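I got to Li-hua Man's kitchen in Skelldale twenty minutes early and she put me to work drying cups, so most of this interview happened with a dish towel over my shoulder.

Li-hua writes letters. Real ones, on paper, with stamps! She started in July of last year, after her phone died on a bus trip and she realized she didn't know a single friend's address. "I had 168 people in that phone," she told me, "and I couldn't have mailed a birthday card to one of them."

So she bought a secondhand address book (it still had somebody's dentist in it) and began asking. Her first letter went to Oisín Dolan, an old roommate who had moved to Palacios. He took five weeks to answer. "Four pages, and two of them were about his knee," she said. "I loved it. He'd never have told me about the knee in a text."

Now she's sent almost 100, plus the odd small present when a birthday comes up. She's a sucker for anything with flowers on it.
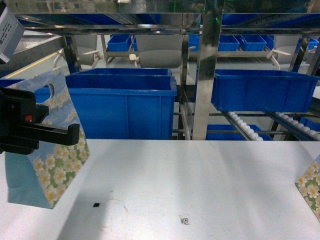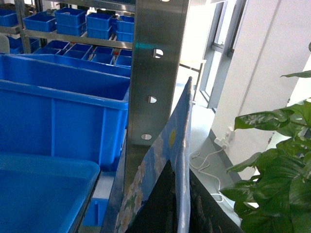
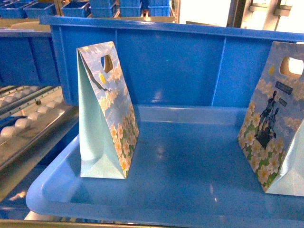

Flowered gift bags, with daisy-like blossoms on the blue one in the first photo.

What she writes about

I asked what on earth she finds to say. "The weather, then what I ate, then whatever I'm mad about," she said. She doesn't do drafts. If she spells something wrong she crosses it out and keeps going, and she stops when the page is full, even if the story isn't done (Oisín complains about this a lot).

And does everybody write back? She laughed at me. "Maybe half. My cousin calls to say she got it, and then we talk for an hour, so I count that."

She handed me another wet cup and asked for my address.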